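NOTA DE PRENSA

Kovex retira temporalmente la versión 5 de su software de agarre tras detectar un fallo en la señal de apertura

Miércoles. Para publicación inmediata.

Hola a todos. Soy Humaira Shaikh, responsable de seguridad de producto en Kovex, y esta vez la nota la firmo yo porque el error salió de mi equipo y prefiero contarlo con mis palabras. Si tenéis una pinza Molley con la versión 5 instalada, por favor, dejad de usarla en modo automático y volved a la versión anterior. Lo demás podéis leerlo con calma.

El fallo es el siguiente. Cuando la pinza pierde la comunicación con el controlador, tiene que quedarse quieta y avisar. Con la versión 5, en determinadas condiciones, interpretaba el corte como una orden de apertura y soltaba lo que llevaba (¡y encima sin encender la luz de aviso!). Lo vimos por primera vez en febrero, en la línea de embalaje de nuestro cliente Eide, donde una caja de 20 kilos cayó dentro de la zona vallada. No hubo heridos. Pero una caja en el suelo es una caja en el suelo, y Eide hizo muy bien en parar la línea y llamarnos ese mismo día. 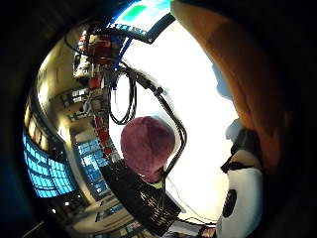
Al principio sospechamos del conector, lo confieso. Kjell Lindholm, nuestro jefe de pruebas, cambió cables durante una tarde entera y el fallo seguía apareciendo cuando le daba la gana. Luego repetimos el corte de señal 189 veces en el banco, con tiempos distintos, y ahí ya salió el patrón: si la interrupción duraba más de 128 milisegundos y coincidía con un cambio de fuerza, el programa leía un valor vacío y lo tomaba por un cero. Y cero, para la Molley, significa abrir. Una línea de código que alguien había «limpiado» en la última revisión — y ese alguien trabaja a dos mesas de la mía, así que imaginaos la semana que llevamos.

¿Y por qué no lo cazamos antes? Pues porque nuestras pruebas de desconexión se hacían siempre con la pinza parada. Con carga y en movimiento, nunca. Es un hueco en nuestro procedimiento y lo estamos cerrando: a partir de ahora ninguna versión sale sin ensayos de corte durante el agarre, con objetos rígidos y también con objetos blandos, que se deforman y hacen variar la fuerza todo el rato. 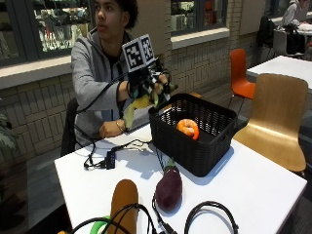

La corrección ya está escrita y la está revisando Rotel, una empresa externa que no ha participado en el desarrollo. Me preguntan mucho por la fecha y no voy a dar ninguna hasta tener su informe encima de la mesa. Mientras tanto, la versión 4 no está afectada y se puede seguir utilizando con normalidad, siempre con el vallado habitual.

Qué os pedimos a los clientes:

Comprobad la versión en el menú de ajustes del controlador.
Si es la 5, pasad a modo manual, retirad la pieza de la pinza y escribidnos para recibir el instalador anterior.
Si habéis notado alguna apertura inesperada, aunque os pareciera una tontería, guardad el registro antes de reiniciar, por favor. El reinicio lo borra y nos quedamos a ciegas.

El cambio de versión es gratuito y lo hacemos en remoto. Quien prefiera que vaya un técnico, que lo diga y mandamos a uno, también sin coste. Gracias a la gente de Eide por la paciencia y por los registros, que nos ahorraron muchísimo trabajo.

Contacto para prensa y clientes: Humaira Shaikh, seguridad de producto, Kovex. Consultas técnicas sobre la pinza Molley: Kjell Lindholm, departamento de pruebas.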